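Coated wire hanger

A coated wire hanger is a clothes hanger bent from a single length of thin metal wire and covered with a layer of rubber or plastic. It is sold as a middle ground between the bare wire hanger given out by dry cleaners and the thicker wooden or padded kind. Makers usually say the coating keeps clothes from slipping. How much it does so is disputed, and most of the claims come from the people selling it.

Construction

The hanger has a triangular body and a hook shaped like a question mark. The coating is generally gray, black or white. On cheaper makes it stops short of the hook, and bare metal rubs against the rail.

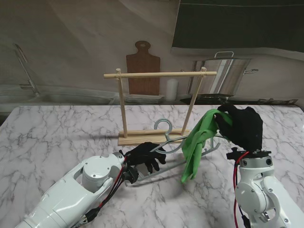 Claims and criticism

The household goods firm Flulter advertised its hangers in February as able to hold "any garment, any fabric." No test was published with the claim. A shopping guide from Pons, dated 1 September 2018, compared 49 coated hangers from several makers and found that 6 let a light shirt slide off when the rail was bumped. The guide did not say how hard the rail was bumped, and bare wire hangers were left out, so the result says little about the coating itself.

Arkine, a rival, states that its coating lasts about 7 years. The basis for this figure is unclear.

Use

Knitwear is usually folded, as thin shoulders of any kind can leave points in the fabric. Shirts are commonly hung with the top button closed. Advice to put the hanger in from the hem, to spare the collar, is repeated in many laundry manuals, though woven collars rarely stretch much either way.

See also: Drying rack; Garment rail; Canbridge hanger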